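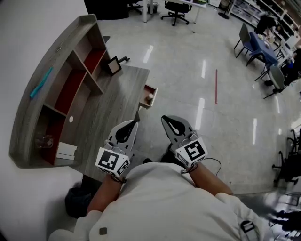

Right, moving thread, as promised. We swapped the two bedrooms round on Saturday and I want to get this down before I forget it all. Started at 7, finished well after tea, ate chips on the stairs. The desk is the bit people keep asking me about so yes, it's the grey wood-grain one with the curved hutch, and yes the compartments have red backs to them, several anyway. Teal tape along the top edge of the hutch. More on the desk further down, it nearly finished us.

01/07/2018 and it's already boiling at half eight in the morning. Whoever said do the moving in summer, lighter evenings etc, has never carried a mattress across a landing.

Why swap at all. The back room is cooler and gets no street noise. The front room has the good light. We'd been sleeping in the light and working in the dark for four years. Daft.

First thing. MEASURE THE DOORS. Not the room, the doors. I measured both rooms in March, drew a plan, coloured it in, felt very pleased with myself. Never measured a door.

Back bedroom door, clear opening with the door still on: 70 cm. Desk at its narrowest once you turn it: 74. You can see the problem.

Took the door off. Three hinges, all painted over at least twice by whoever had the place before. Scored round the screws with a craft knife, then a bit of tapping, then a lot of swearing. Got them all in the end. One screw head is ruined and will be somebody else's problem.

Door off gives you a bit more but the handrail on the landing then gets in the way of the swing. So you go in legs first, tip it, and the person inside pulls. Person inside was me. I now have a bruise the shape of a desk corner

The Clostby wardrobe. If you've got one you know. It does not come apart the way it went together. The back panel is nailed AND slotted and the booklet (which I'd kept! in a folder!) only shows you the slots. Went at it with a butter knife. Fine now, slightly wonky at the top left, the door shuts if you lift it.

Put all the wardrobe bolts in a mug. Put the mug somewhere safe. You know how that ends – two hours later, found it in the bathroom behind the loo roll.

Tip I was given that works: masking tape and a biro. Every shelf, every panel, write which way is up and which side faces the wall. Took ten minutes and saved the whole afternoon. Do not use parcel tape, it takes the finish off. I have tested this for you.

Second tip, old blanket under the heavy stuff and drag it. Works on boards. Doesn't work on carpet, on carpet you just get a very stretched blanket.

Van question as a few have asked. We didn't need one for the swap itself, only for the tip run and the new bed. Went with Skandavis, half day. The quote was for the half day and they charged the half day, no funny stuff with mileage. The lad rang 15 minutes before he got here, I've no complaints. The ramp was a bit bent.

Bed is a Lotau, the plain one with no drawers. I wanted drawers. Then I thought about what goes in drawers under beds and it's just things you should of thrown out.

Slats arrived one short. Rang up, gave them the order number, on hold through the same song four times. New one coming in the week. Sleeping on it anyway, gap's down by the feet.

Curtains. The front ones don't fit the back window, obviously, I don't know what I was expecting. Got a sheet up with drawing pins for now. Very student.

Things I'd do differently: strip both rooms to bare floor first and put everything on the landing and downstairs. We tried to do it like one of those sliding tile puzzles, one item across, one item back. By lunch niether room had a floor you could stand on.

Also book the tip slot BEFORE you start. Ours was full till Thursday so the old mattress is living in the hall, wearing a fitted sheet. Everyone says hello to it.

Painting next. Sýkora do a chalky off-white I like, the tin is coded 1205 if anyone wants to look it up. Sample patch looks pink at night. Fine in daylight. Going to live with the patch for a week and decide.

Slept in the back room last night for the first time. So quiet I woke up at five wondering what was wrong. Bins are still on a Tuesday though and they come down the back lane, so ask me again then.

Will add curtain measurements when I find the tape measure. It was in the mug.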